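Practical Course: Teaching Robots by Demonstration
Handout 4 – Household tasks by remote control
Course leader: Volker Schmieder. Lab assistant: Lutz Ostermann.

4.1 Two ways to show a task

In the last handout we guided a small arm by hand. The teacher holds the arm, moves it along the path, and the joint angles are stored. For one arm with a simple gripper this is comfortable. For two arms with hands of many joints it is difficult, as a person cannot guide both arms and all fingers at the same moment.

Therefore we use remote control in this part. The operator wears gloves with sensors, and the robot hands follow. In our lab the gloves are from Vemex and the recording program is Clumo. Please read the short Clumo guide before you come, especially the pages on starting and stopping a take.

4.2 Views from the wrist

The head camera gives the general view, but it loses the fingers when they go behind or under something. The wrist cameras then become important. Look for the fingertips first, and only then for the cloth.

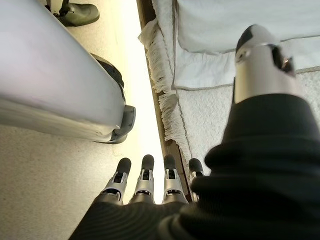
Fig. 4.1 Wrist view, fingers pointing down into a narrow gap beside a fringed white cloth. The thumb is apart from the row of fingers.

Please note two points for your own takes. The strong light on the floor makes a part of the view almost white, and a learning program gets little information from such a part. Also the dark sleeve covers a good piece of the view. You cannot avoid this fully, but you can turn the wrist a little before you reach down.

Move slowly when the hand is near furniture. The glove gives you no feeling of contact, so your eyes must do this work – beginners often push too far. If you are not sure, stop, open the hand and come again from above. 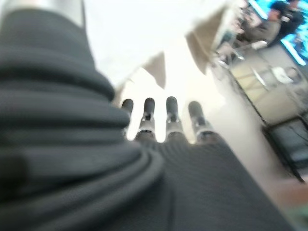

Moving between grasps

Not every second of a take is equally useful. When the arm swings quickly, the wrist view becomes blurred, and here also the ceiling area is washed out to white. The fingers are open and hold nothing. We keep such parts in the recording, but we mark them as "transfer" in Clumo, so they can be given less weight in training.

Persons in the room are allowed, but they should stay out of the reach of the arms. Agree on a clear word for stopping before you begin. In our group the word is "halt", and everyone may say it.

4.3 The bed task

The task for this week is to straighten a sheet on a bed. Cloth has no fixed shape, so the same hand movement can give a different result each time. For this reason we need many takes and not one perfect take.

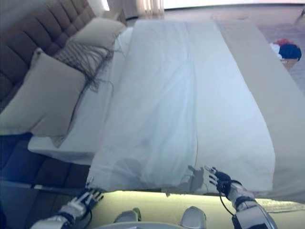
Fig. 4.2 Head view from the foot end of the bed, both hands at the lower end of the sheet.

Before each take, look for the two lower corners of the sheet and decide which hand goes to which corner. Keep the hands apart, otherwise one forearm hides the other. Close the fingers only when the thumb is on the other side of the cloth. Then pull with both arms at equal speed.

The Lindemann set, which you will use for comparison, has 300 takes. Of these, 288 were accepted after checking. Each group records 48 takes, and a take with a dropped corner is also stored, with the label "failed".

4.4 To hand in

Your 48 takes with labels, and one page of text about what was hard to see from the wrist and what was hard to see from the head. Send it to Lutz Ostermann before the end of March. Gloves go back in the Belus case, with the cables rolled.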